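Levus Counter

The Levus Counter is a tabletop snack-serving kit built on two robot arms and sold by Citovico, a small automation supplier. It is meant for office kitchens, hotel lobbies and other places where people would like a sandwich handed to them without having to make small talk. The kit was announced in November and has been revised 2 times since, mostly in the manual.

Overview

The Counter is sold as arms, grippers, cameras and control software. The table is the customer's problem. So are the snacks, the baskets and the display stands, although the company's brochure devotes more pages to these than to the arms. Each arm carries a two-finger gripper, and a small camera near the wrist gives the software a close view of whatever is about to be picked up.

The base price is 2,887 dollars a month on lease, with setup charged separately. Citovico calls this "less than a barista," a comparison the barista trade has not embraced, the Counter being unable to make coffee.

Operation

A customer order is turned into a short list of moves: find the item, close the fingers, carry it to a tray or basket, let go. Packaged goods are the easy part of the menu. Sandwiches are handled under a separate grip setting called Soft Hold, which the manual explains over four pages and one apology.
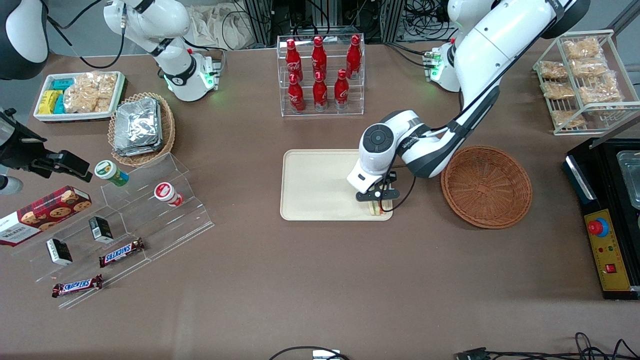
One arm holding a small sandwich at the corner of the tray, with drinks and snacks set out behind.

The arms share the table but are not supposed to share the same patch of it. When both want the same item, the software gives way to the arm that asked first. Earlier versions had them wait for each other, with great courtesy, until someone pressed the reset.

The designer of the layout software, Igor Kwiatkowski, has said that stocking the table takes more thought than programming it. New items are taught by showing them to the wrist camera from several angles. The manual recommends 200 views for a plain box and 400 for anything shiny, a category that covers most of what people want to eat at four in the afternoon. Clear acrylic stands are permitted, with a warning about glare. Candy bars may lie flat on the steps and may face either way, which spares the person restocking from having to line up the lettering.

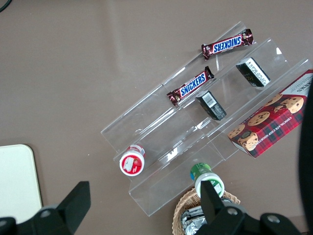
Reception

The trade newsletter Ninora reviewed the Counter and found it "patient to a fault." The reviewer liked the grip on boxed goods and the plain order screen, and disliked the speed, noting that a colleague had walked to the shop on the corner and come back with change. The kit was rated above the rival Kozłowski tabletop server for reliability and below it for looks.

Complaints from early customers have mostly concerned cables. Citovico now sells a cable tidy as an optional extra.

Related articles
Kozłowski tabletop server
Soft Hold (grip setting)
Two-finger gripper
Vending machine
Wrist camera

Last edited Monday, October 13, 2025 | Contact the editors | Text may be reused with credit | Back to top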